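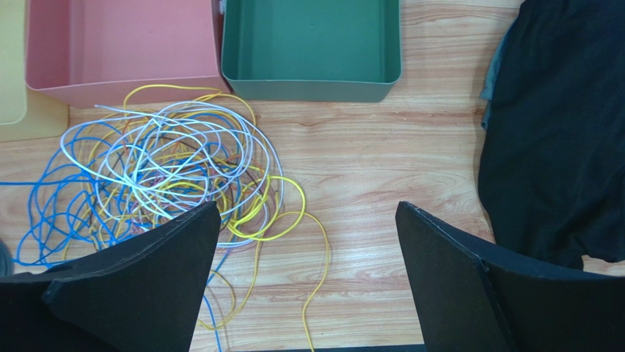 Loose wiring in front of three open bins, seen between the padded fingers of a gripper.

Motaung snag fault

The Motaung snag fault is a recurring failure in the Motaung line of two-fingered sorting arms, in which the arm picks up part of a tangled load, treats it as a complete pick and carries on with its move while the rest of the load drags behind. It is best known from an incident at the Clesville sorting hall in December, when an arm pulled a bundle of cable off its work surface and brought a bin down with it. The maker, Flirkedance, describes the fault as resolved. Several users of the arm dispute this.

Background

The Motaung was sold for sorting mixed household goods into color-coded bins. Sales material said it could handle "any everyday item," including clothing and cable. The claim was based on a trial of 629 picks run by Flirkedance itself. Few of the items in that trial were loose wire, and none of the wire was tangled with other wire. The success rate of 98 percent that appeared in later brochures comes from the same trial and has not been repeated by an outside group.

Description of the fault

The arm judges a pick by how far its fingers close and by the load at the wrist. A strand of thin insulated wire held in soft padding gives a weak signal on both. Early software filled the gap by assuming that if the fingers had met any resistance, the item was held and free to move. With a rigid object this was usually true. With a heap of wire it often was not, as one strand may run under many others before it comes loose.

The wrist camera was of limited help. It looks down between the fingers, and on a low approach the fingers hide much of what they are about to grip. A strand that leaves the pile and passes under a finger can be lost from view at the point where it matters most.

Clesville incident

The arm at Clesville had been running without a guard on its open side, a layout the manual allowed at reduced speed. At 3:40 in the afternoon it closed on a loop of wire and began its move to the bins. The load limit should have stopped it. According to the site log, the stop came 7 seconds late, by which time a bin had gone over the edge of the table. A worker, Sebastian Bucur, was struck on the forearm and treated for bruising.

Flirkedance first blamed the way the wire had been laid out. Its later report dropped that point and put the delay down to a filter meant to cut false stops. The filter had been added in an update whose notes mentioned only "smoother operation."

Response

An update lowered the load limit and removed the filter. The company then announced 2000 test picks without a snag, though it gave no list of the items used. Marthinus Mthembu, an engineer at the recycling firm Makance, ran his own checks and found that the arm now stopped in time but still reported some partial picks as complete. In his view the danger had been reduced and the error left where it was — a machine that cannot tell one cable from a pile of them should not be logging either as sorted.

Flirkedance has not published a reply to his findings. The phrase "any everyday item" remains in the current brochure, now with a footnote advising that cable be "presented singly."

See also

Emergency stop
Grasp detection
Near-miss reporting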